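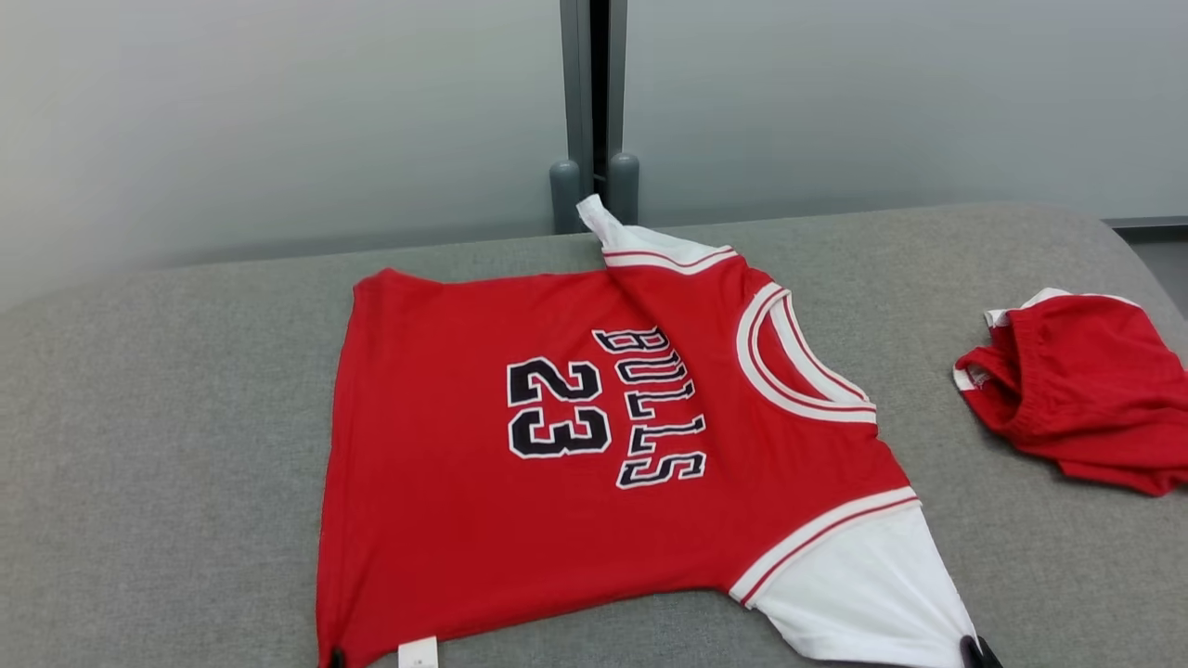
What limits the folding rig at the moment, the arm or the software? The software, and more exactly the step that decides which way up a garment is before anything moves.

**Workshop notes, 6 February 2018**

The Markudton shared workshop has had the folding build on its long bench since July. Members who only come in for the lathe have asked what state it is in, so this item covers the hardware, the garment set and the faults still open.

**Hardware**

The arm is a six-joint Totix kit, assembled from the flat pack with two changes. The base plate was replaced with 10 mm aluminium, and the wrist cable now runs outside the forearm in a spiral wrap. The original routing pinched the cable at full rotation and dropped the gripper signal. Control is by a small board from Nilsuwan, bought second-hand, with its own 24 V supply. Do not share that supply with the bench lighting. The motors pull the voltage down on start-up and the controller resets.

Total spend to date is $1,263, of which $440 went on the arm's replacement motors and the plate. The remaining budget will cover one spare wrist motor and no more.

**Garments**

Flat towels were used for the first trials and are no longer informative. The program finds four corners, picks two and folds. Clothing is harder, and the current test pieces are a red short-sleeved Bulls jersey, number 23, and a folded red garment kept with it. The jersey is useful for three reasons:

- The white sleeves against the red body give the colour filter a clean boundary at each shoulder.
- The large black characters with white outlines show orientation. With the neckline to the right, the lettering reads sideways, and the program has to rotate its plan by a quarter turn.
- A sleeve can be laid bunched or spread. A bunched sleeve with its tip twisted up to a point is the worst case we have, as the outline no longer matches any stored shape.

Grey upholstery makes a fair background. The weave is fine enough that the edge detector ignores it, although shadow towards the ends of a cushion is still sometimes read as cloth.

**Results**

The log holds 1,178 fold attempts. Towels account for most of them. On the jersey, the arm completes the first fold reliably when both sleeves are spread. With one sleeve bunched it usually grips the body fabric along with the cuff and drags the lot sideways — the fault is in the choice of grip point, and slowing the arm makes no difference.

Two changes are being tested:

1. A flattening pass before folding. The arm takes the highest point of the cloth, lifts it 6 cm, moves it outward and lets go. The outline is then measured again.
2. A red-on-red rule. Where two red garments lie close together, the program must find a strip of background between them before it treats them as separate. If there is no strip, it stops and waits.

**Using the bench**

Leave the arm parked with the wrist down. The stop button is on the left-hand leg of the bench and must be reset by turning it clockwise. Log any attempt, including failed ones, with the garment and its starting position.

The Ziltulthorpe group has offered a spare depth camera. A mounting bracket is drawn and needs to be cut from 3 mm sheet; the file is in the shared folder under "folding". Anyone booked on the plasma cutter this month with an offcut of that size is asked to run one.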